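4.2 Clearing the sink: what changed for kitchen staff

The second task we followed was the clearing of food and tableware from the sink at the Kavier canteen in Plultville. Before the trial this was done by whoever was on the late wash-up shift. Staff described it as a short job that came at a bad time, when the last trays were still coming back and the floor had to be started. Of the 18 people on the kitchen rota, most had done it in the month before we arrived, and few had ever been told whose job it was.

The arm was introduced in April. It was prepared in simulation first, using a model of a single-basin sink with a grooved drainboard, and the kitchen staff were asked to comment on the simulated runs before anything was installed. Svitlana Kovalchuk ran these sessions with Zakharchenko, the contractor. The staff's comments were mostly practical. They wanted food taken out before plates, and they wanted the drainboard kept free so that a person could still use it while the arm was working. The first request was met. The second was met only in part, as the arm slowed down whenever someone stood close to the basin, and on busy evenings people learned to keep away from it.

We logged 139 clearing runs over the study period. In 70 of them a member of staff stepped in at least once, usually to move an item that the gripper had approached from a poor angle. Stepping in took little time but had to be done at once, and this was the point raised most often in interviews. One kitchen assistant said that she used to clear the sink when it suited her and now had to clear it when the arm stopped. Another preferred the new arrangement - she no longer had to put her hands into a full basin - and said she would not want to go back.

The job also gained a part that had not existed before. Someone had to check the Sikico panel at the start of each shift and write down any stops at the end. This was not in the rota until Charmaine Pillay, the shift supervisor, added it after staff complained that the same two people were always doing it. She allowed 2 hours a week, which staff told us was enough in quiet weeks only. We return to this in Section 5, where unlisted work of the same kind appears in the laundry and the stores.

Figure 3 gives two views from the simulated sink task, with food and tableware in the basin.

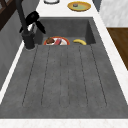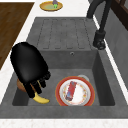

Figure 3. Simulated sink with grooved drainboard. Both views include a plate and a banana in the basin; the gripper is in view in the second only.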